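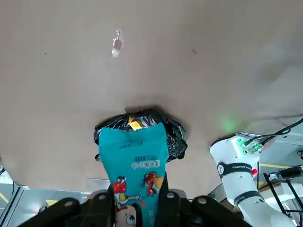 *Article 523: the teal packet, with the black bag behind it.*

**The Office of Deposited Articles, Drescombe**

The bag was received at the Tratby counter in February 2019 and entered in the register as Article 523. It was black, plastic and without a name. The regulations of the Office provide that any bag so received shall be opened on the brown table, that its contents shall be transferred to a basket, and that the bag itself shall be retained for the owner, in whatever condition it was surrendered.

The Clerk of Deposits had opened 351 bags since taking up the post. Most had held gloves. In one there had been a wedding cake, which the Orkham office had declined to accept on transfer, and correspondence on that matter was still being exchanged.

Article 523 held food of the sort bought for a child's journey. The Clerk recorded a teal packet with a crimped top edge and cartoon figures on the front, the lettering being in Chinese, a language for which the Office kept no dictionary. Under "Description" the Clerk wrote "snack, cheerful" and, after some reflection, struck out the second word.
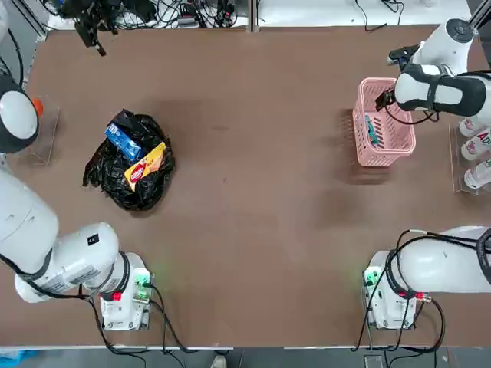 The pink basket was the only one available. The grey baskets prescribed for foodstuffs had been sent to Orkham in May of the previous year and had not been returned. A memorandum permitted the substitution provided that the colour was declared on the form, and the Clerk declared it.

There remained the yellow package with the red oval, and the blue one. The Clerk did not proceed to them at once. Regulation 361 allows an owner until the close of the counter to claim an article before its transfer is complete, and in all the Clerk's service the provision had never been relied upon. It was then twenty minutes to five.

At a quarter to five a woman came to the counter with a small boy. She stated that a bag had been left on the Marquez coach. She was asked to describe the contents and was unable to do so, having packed in the dark. The boy was not asked. He gave evidence nevertheless, at length, and with particular reference to the faces on the teal packet, whose names he supplied. 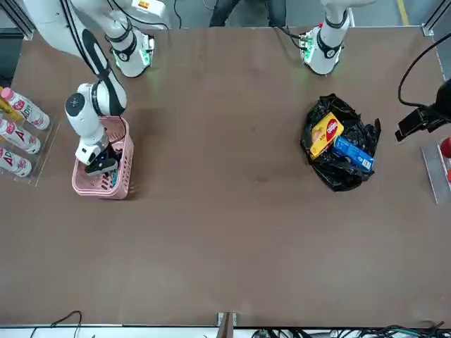
The form has no space for the testimony of minors. The Clerk turned it over and used the back, asking twice for the spelling. The fee for release was 3,520 in the old tariff, which had been abolished, and nothing at all in the new one, which had not yet been printed. The Clerk applied the new one.

The woman signed. The boy, on being told that a second signature was customary, signed also, in capitals.

Before the counter was closed the entry for Article 523 was marked "Claimed". The Clerk then went back to the line headed "Description" and restored the word that had been struck out, initialling the alteration in the margin as the regulations require.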